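Walk-round checklist – cloth folding and sorting table, Drorcombe
Monday, January 16, 2023
Done by: Brenda Villalba. Second pair of eyes: Đức Hồ

3 comments · 11 shares

FLOOR
Walkways clear – NO. Power adapter on floor between desk and folding table, cords trailing. Move it or tape it down, today pls.
Exit route – ok. 30 inches min at the narrow end, measured.
Spills – none.
Mats flat – ok, one corner curls by the door. Shayne has the tape.

DESK
Drawers shut – ok.
Stuff stacked near edge – no. Stapler lives there, fine.
Extension leads daisy chained – no, checked behind.

FOLDING TABLE
Top smooth, no splinters – ok, ran a rag over it. Oil again in June.
Legs and struts tight – ok.
Cables underneath bundled – yes at left. Thin black one runs over the cloths on top, see comment.
Cloths kept back from front edge – NO.

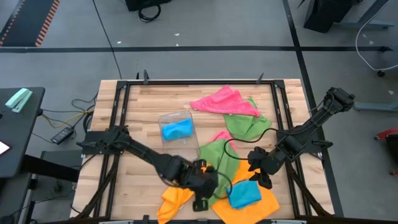 Folding table. Orange cloth over the front edge, bright blue one in the clear tub.

Comment, cloths: same as last time. Anything hanging off the front gets caught on an apron or a sleeve. Push it back before you walk off. Pink towel and the greens can stay in the middle til sorted. Folded ones go in the tub, lid is missing agian – Hạnh Ung to look in the Vivent boxes.

Comment, cable: keep it out of the pile when you pull a cloth. Lift, dont drag.

SUPPLIES
Clean cloths on shelf – 64, want more than that by Friday.
Dritesik spray labeled – ok, both bottles.
Gloves – M only. Need L.
First aid box – in date, short on plasters. I mean band-aids, Shayne wrote the list.

LIGHTS / AIR
Overhead – ok, one flickers by the sink.
Vent – dusty, not blocked. Vacuum it.

TO DO
Adapter and cords off floor – Đức, today
Front edge cleared – whoever is on the table
Tub lid – Hạnh
Gloves L, band-aids – Brenda to order
Flickering tube – Nhàn Đàm, has the ladder key

Recheck adapter and front edge before close. Rest can wait til next round.

Signed B.V.

Share · 2 likes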